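Why Did the Yellow Robot Arm Let Go?
A true story about a mistake, for readers who like to know how things work

Most stories about robots are about the days when everything goes right. The robot picks up the thing, the robot puts down the thing, and everybody claps. Those are nice stories, but I think the other kind are better, and so I am going to tell you about a morning in September when a little robot arm in a town called Batdale did something it was never supposed to do. It did it over and over again, in fact, before anyone worked out why.

The arm lived inside a computer. I mean that the people at a small company called Clurard had built a pretend room, with a pretend floor and a pretend table, and had put a pretend robot arm on it. This is called a simulation, and if you have ever played a video game where things fall down when you drop them, you already know quite a lot about simulations. The nice part is that a pretend arm can bump into a pretend table as hard as it likes, and there will be no bent metal and no pinched fingers.

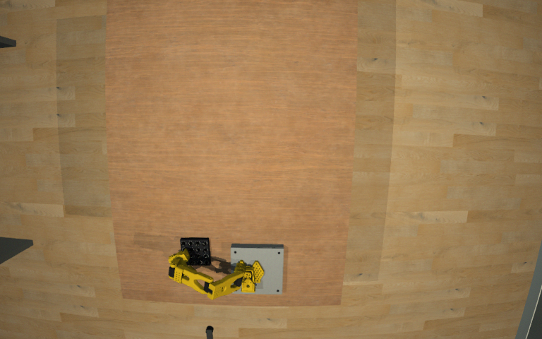

Written by Otakar Havlíček for the Casness Young Readers' Science Page
Posted 20 December 2021

Now, a robot arm is a little like your own arm. It has a shoulder and an elbow and a wrist, and at the end it has a gripper, which does the job of your hand. The yellow arm is bolted, in its pretend way, to a gray plate on the table. Its job was to reach over to a black block, close its gripper, lift the block up, and set it down again a short distance away. You could do that with your eyes half shut. For a robot it takes a great many small decisions, one after another, very fast.

The people at Clurard asked the arm to practice 200 times. They went off to have their breakfast (a long one, I am told, with pancakes), and when they came back they looked at the results. The arm had dropped the block 115 times! That is more than half, and you can imagine the faces around the table.

When a machine goes wrong, it is very tempting to guess. One person thought the block was too slippery. Another thought the gripper was too weak, and wanted to make it squeeze harder. But squeezing harder is a risky thing to try when you don't know what is wrong, as you will know if you have ever squeezed a juice box to see whether the straw was blocked. So they did the slow thing. They played back the drops one at a time, at a crawl, and wrote down what they saw in a list.

After a good deal of this they found a pattern. The arm dropped the block when it was in the middle of a lift, and always at the same point, when the elbow straightened past a certain angle. The gripper was opening by itself, up in the air.
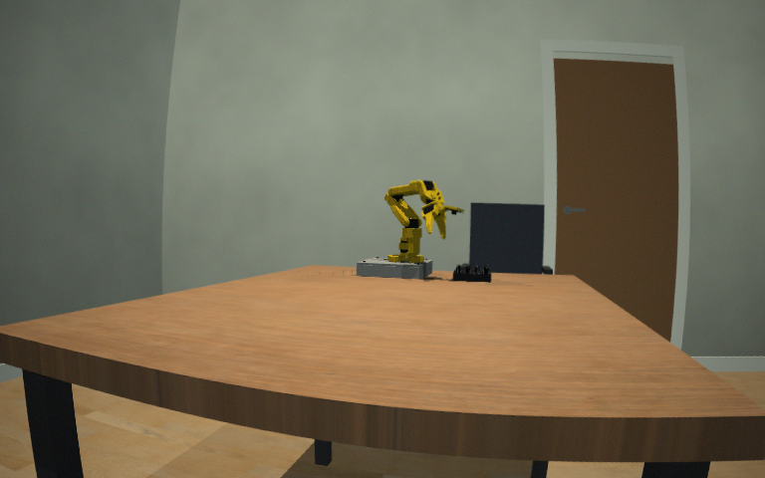
It was the elbow's fault, then, said Štefanec, and they should tell the elbow to stop straightening so far. That sounds sensible, doesn't it? I would have said the same. They tried it, and the drops did stop, but now the arm couldn't reach the place where it was meant to put the block down, and it just hovered there looking lost.

So back they went to the list. And this time they looked at the messages traveling from the computer program to the arm. You see, each motor in an arm like this one has a number, a bit like the number on a house, so that messages go to the right door. This arm had 6 motors, and somebody had typed the same number for 2 of them. When the program said "elbow, open up a little wider," the gripper heard its own number being called, and it opened up too. It was doing exactly what it had been told, poor thing.

Fixing it took less than a minute. They gave the gripper a number all its own, put the elbow back the way it had been, and ran the practice again from the start. The block stayed in the gripper.

You might be wondering why anyone should mind about a pretend block landing on a pretend table. Well, the same program was going to be used later on for a real arm, in a real room, with people walking past. A real block can land on a real toe. If the block is heavy, or hot, or made of glass, it can do a good deal worse than that. The people at Clurard added a new rule after that morning - before the arm moves at all, the program checks every motor number, and if any two are the same it refuses to start and puts up a message in large red letters.

If you would like to try this kind of detective work yourself, you can do it with a friend. Give each of your friend's arms and legs a number, and call out moves such as "number one, up." Then secretly agree with another friend that an arm and a leg will share a number, and see how long it takes everyone else to work out what has gone wrong. Please do it on a soft rug, and leave the juice boxes in the kitchen.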